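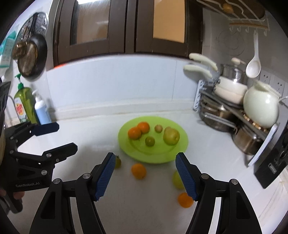
Fig. 1. Six on the plate, four still on the worktop.

Handout 3: notes from our open day visit to Jornolmont

For those who missed the coach, I've written up the part that matters for your March write-up. We spent most of the morning in the kitchen, where the job was fruit onto a green plate, using a pair of hand-held grippers. I know, it sounds like nothing! I could have stayed all day.

Look at the fingertips first. The pads are blue and textured, and they sit on black angled fingers driven by a simple linkage, with four round pivots you can pick out from the front. Sketch that linkage before you come to the seminar, please, and mark which bars you think stay parallel. (I got it wrong the first time I drew it.)

Domingo Sepúlveda gave the talk and was very patient with us. His team has logged 1822 picks so far and thrown out nearly 50 of them, mostly for fruit that rolled. Small round things are the worst, he told us – you close a touch too fast and off they go. He likes a mix of sizes on the worktop for that reason, and he'd sooner have 700 varied picks than twice as many of the same orange.

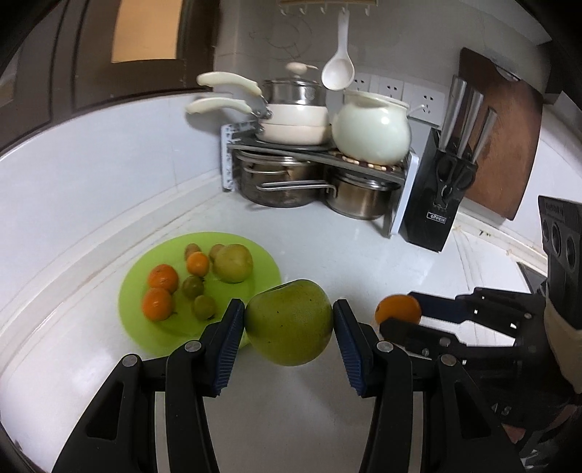
Fig. 2. A large green fruit in one gripper, an orange in the other.

Compare the two grips in Fig. 2. The green fruit tapers towards the bottom, so where would you put the pads, and how hard would you squeeze? Half a page on that, with a force diagram. Then do the same for the orange, which is much closer to a ball.

Reading: the Beneš chapter on two-finger grasps, up to the bit on friction cones. Skip the Fitska worksheet, we'll do it together in class.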